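Two knobs are enough

When the old microwave in our office kitchen quit in August, I was asked to pick the next one because I use it most. I bought a plain one with dials. I have had to defend that choice several times since, so I may as well write the defense down.

A microwave has to be told how hard to work and how long. The one we lost was a Ronov with a touch panel and 25 buttons. I used three of them. There was one for popcorn and one for a baked potato, and in all the years we had it I never saw anyone bake a potato at work. The Start button had worn through, and by the end you had to press it with a thumbnail.

With dials, you set the power once and mostly leave it alone. You turn the timer and the oven runs. If the soup needs more, you turn it again. There is no clock to reset after a power cut – the old one blinked 12:00 for weeks at a time. You open the door with a big round button, and you can find it with a plate in your other hand.

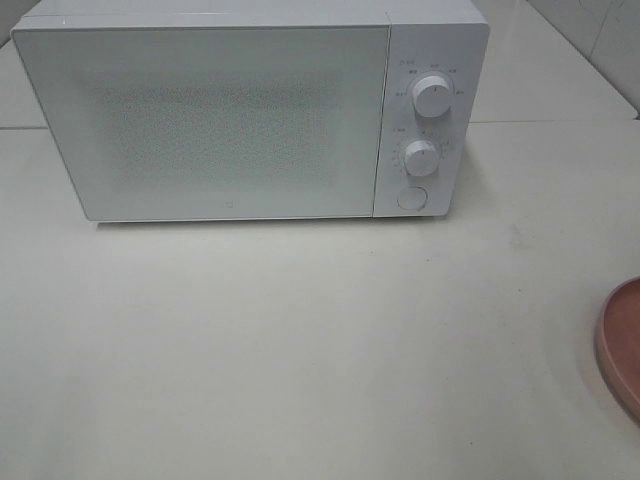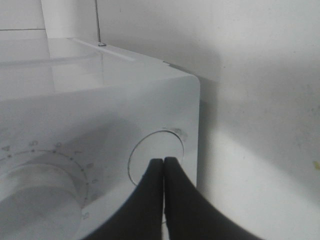
Araceli Rosales disagrees, and her point is a fair one: a timer dial is poor at short times. She wants 20 seconds for butter, and on a dial she says she gets either nothing or a puddle. She would have bought the Mundix with the keypad and thinks most people would too.

I grant her the butter. My answer is to turn the dial past where you want it, watch, and stop it by opening the door. That is more trouble than typing a number. But most of what goes into an office microwave is leftovers and coffee, and neither one cares about ten seconds either way.

Cleaning matters too. People touch these things with sauce on their fingers. A knob can be wiped in one pass, though I admit the gap around a button collects dirt and needs a damp cloth worked along it.

I would buy the same kind for my own kitchen. Mine has a keypad, and I still look for the beep setting every few months.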